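Girkemwood Training Rooms
Workplace and Equipment Inspection Checklist, with Comments
Subject of review: readiness of automated equipment for routine room chores
Period: July 2022
Completed by: Tihomir Georgiou, Premises and Safety

This checklist follows the standard Girkemwood form for shared rooms, with a further part on whether any of the chores now carried out by hand could safely be given to a machine. The whiteboard work and the floor-level work were both inspected.
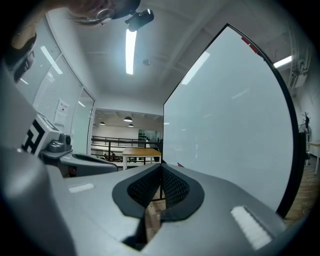
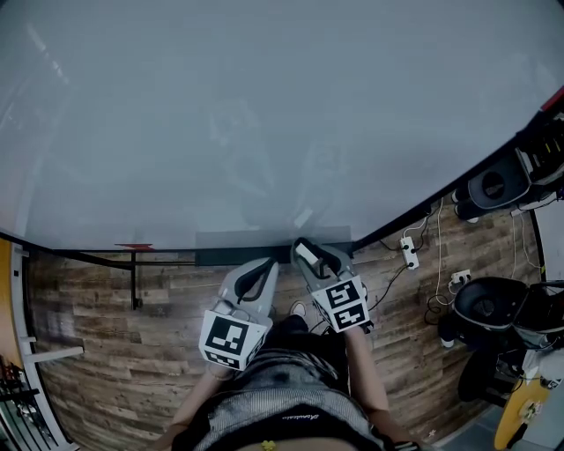
Ratings are Satisfactory (S), Attention Needed (A) and Not Acceptable (N). Items rated A must be closed by the room lead before the next inspection. Items rated N stop the activity until they are put right. None was rated N on this occasion.

PART 1. FLOORS AND WALKWAYS

1.1 Walkways clear of trailing leads. Rating: A
Comment: Leads from the power strip lie across the floor close to where people work with the hand-held grippers. A person looking down at the grippers has a fair view of them, but a person walking past does not. Leads are to be run along the wall and covered where they must cross open floor.

1.2 Floor surface sound and level. Rating: S
Comment: No raised edges found. The join at the doorway was refixed in March and is holding.

1.3 Seating and loose furniture kept out of the working area. Rating: S
Comment: Chairs should go back against the wall at the end of each session. A wheeled machine would need them in the same place every time, and at present they are not.

1.4 Items left on the floor. Rating: A
Comment: See also 4.3. A person steps over a small object without thinking. The Bendeck trial unit stopped and waited for help.

PART 2. ELECTRICAL

2.1 Power strips and adapters in good order. Rating: S
Comment: Casings and plugs checked by hand. No cracks or heat marks. Power strips are not to be joined one to another.

2.2 Power strips placed off the floor where possible. Rating: A
Comment: A bracket has been requested. Floor mopping is not to be carried out in this room, by any person or machine, until it is fitted.

2.3 Portable equipment tested and labelled. Rating: S
Comment: Labels in date, including the standing fan.

2.4 Ceiling lighting adequate for the task. Rating: S
Comment: Adequate for people. The ceiling lights give bright streaks on the whiteboard, and glare of this kind remains a difficulty for machine vision. In the Samir wiping trial the software took reflections for pen marks and went over clean areas several times.

PART 3. HAND-HELD GRIPPERS

3.1 Finger pads secure and free of splits. Rating: S
Comment: Users are to check the pads before each session. A loose pad is to be reported and the gripper set aside.

3.2 Printed markers flat, clean and firmly fixed. Rating: S
Comment: Markers must not be wiped with solvent. A dry cloth is enough.

3.3 Users able to see where they are stepping. Rating: S
Comment: Closed shoes are required. Users working with both hands occupied should not walk backwards.

3.4 Rest breaks taken. Rating: A
Comment: The break sheet had not been filled in for several sessions. Holding a gripper out in front of the body is tiring, more so when working low down. Ten minutes in each hour is the minimum.

PART 4. CHORES CONSIDERED FOR AUTOMATION

The following were scored with the same form used at our Mulville building. The question put in each case was a plain one: could a machine do this chore today, in this room, without a member of staff standing next to it?

4.1 Wiping the whiteboard. Answer: Not yet
Comment: The nearest to being ready. The surface is smooth and stays where it is put. The machine tried at Mulville cleared most of the board but pressed unevenly towards the edges, and was not reliable around magnets. Of 1000 practice wipes logged there, 960 were completed without a person stepping in. That is a good result for a trial, but each of the others meant a stopped machine and a member of staff called from other work.

4.2 Picking up small flat objects. Answer: No
Comment: Thin items lying flat remain hard for a two-fingered gripper. People slide such an item to an edge and pinch it there. Machines can be shown this, and some attempts were good, but the results did not carry over from one object to the next.

4.3 Clearing the floor before cleaning. Answer: No
Comment: The machine must decide what is rubbish, what is equipment and what is plugged in. Pulling on a live lead is the most serious hazard identified in this part. No unattended trial is to take place near leads.

4.4 Straightening chairs. Answer: Not yet
Comment: Possible with a marked floor. Slow. A member of staff does the whole room in less time than the machine takes to find the first chair.

4.5 Vacuuming open floor. Answer: Yes, with conditions
Comment: Ordinary floor-cleaning machines do this well enough - provided that items 1.1 and 1.4 have been closed first. To be run only when the room is not in use.

PART 5. COST AND STAFF TIME

The room lead asked for a note on cost. The floor-cleaning machine is quoted at 1295 pounds, with a yearly service charge of 79 pounds. No price was sought for a machine with arms, as none could be passed for unattended use under Part 4.

PART 6. ACTIONS

Leads to be rerouted and covered (1.1) - room lead
Floor check added to the closing routine (1.4) - room lead
Bracket for power strip (2.2) - Premises
Break sheet to be completed at every session (3.4) - session supervisor
Whiteboard wiping to be scored again when the Mulville trial reports (4.1) - T. Georgiou

Queries on any rating should be sent to Premises and Safety in writing, giving the item number.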